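Chantelle Fourie
January 2018

1/ OK, budget phone people, gather round. I've been living with the Flusari for 11 days now as my only phone, SIM in, no cheating, and I have a lot of feelings. Thread.

2/ Quick background for the new followers: I bought it with my own money back in November, then it sat in customs, then it sat at my neighbor's place, and then I was out of town. So yes, half the internet has already reviewed it. I don't care! I'm doing mine anyway.

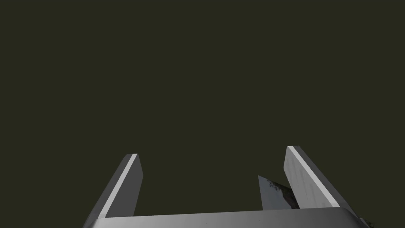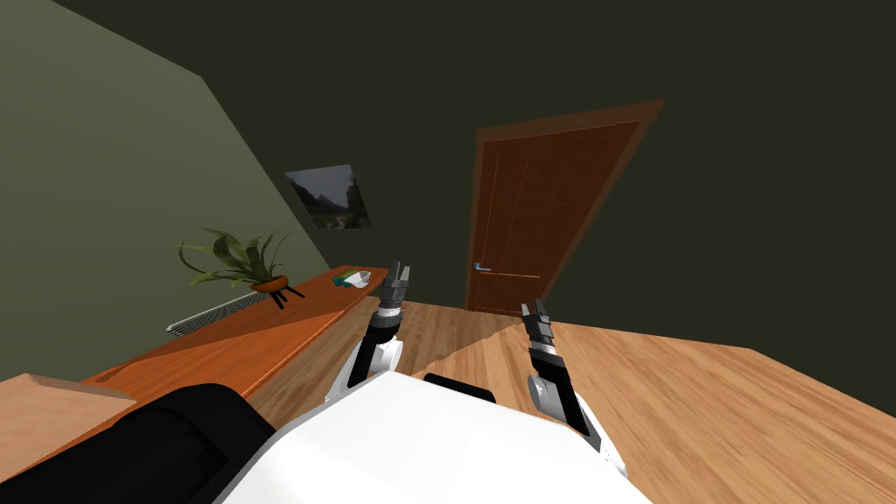

3/ BATTERY. Let's start with the good stuff. I'm getting through a full day and well into the next morning, and I'm a heavy user (podcasts all day, maps, way too much scrolling in bed). I went to bed with 8 percent left one night and it still woke me up with the alarm.

4/ It charges slowly though. Like, painfully. The brick in the box is the same one they shipped with last year's model and there's no fast charging at all, even if you plug it into a better charger. I tried three of mine. Same speed on all of them.

5/ The screen is fine indoors. Outside, in actual daylight, I'm cupping my hand over it like I'm lighting a match. Auto brightness also has this thing where it dims right as you start reading, then changes its mind. I turned it off on day two and I've been much happier.

6/ Fingerprint sensor is on the back and it's quick. It does NOT like cold fingers. I walk the dog before work and every single morning I end up typing my PIN with my nose. My dog is used to it.

7/ Software. Deep breath. It's mostly clean Android with a Prolbridge launcher on top, and the launcher is where things get weird. There's no app drawer unless you go hunting for it in settings (Home screen > Layout > Classic, you're welcome). And there's a news page to the left of the home screen that I haven't found a way to remove.

8/ @ everyone asking if you can just install another launcher: yes, you can, I did, and it works great until you restart. Then it quietly sets itself back to the Prolbridge one. Mohsin Lodhi has the same phone and says his doesn't do that, so maybe it's just mine. Mohsin, please tell me your secrets.

9/ Calls are good! I know, who makes calls. My mom does. She said I sounded "less like a submarine" than on my old phone, and that's the nicest thing she's ever said about any gadget I own.

10/ Speaker is on the bottom edge, exactly where my finger goes when I hold it sideways to watch something. So I flip it around, and then the headphone jack is under my other hand. But hey, it HAS a headphone jack, so I'm not going to complain too loudly.

11/ Camera, short version, because I want to do a separate thread on it. Decent when there's light, mushy when there isn't, and the portrait mode thinks my ears are background. Both ears. Every time. The selfie camera is better than it has any right to be at this price.

12/ Storage: you lose a big chunk to the system and the apps they preload. You can uninstall most of those but two of them only let you "disable," including a weather app that sends notifications in a city I've never been to. There is a card slot, so I threw in an old card and moved my music over. No problems so far.

13/ Now the rumor bit, since my replies are full of it. People keep asking if they should wait for the next one, the one everybody's calling Skuta. I don't know anything you don't. If the bigger battery and the brighter screen are real, I'd wait. If your current phone is dying this week, get this one and buy a decent case.

14/ Oh, and the case that comes in the box is terrible. It was yellow by the end of the first week. I swapped it for a cheap fabric one.

15/ Would I buy it again? Yeah, I think so, if the launcher thing gets fixed. I've got an email in with their support people and I'll post here when they write back. Camera thread is next, send me stuff you want me to take pictures of.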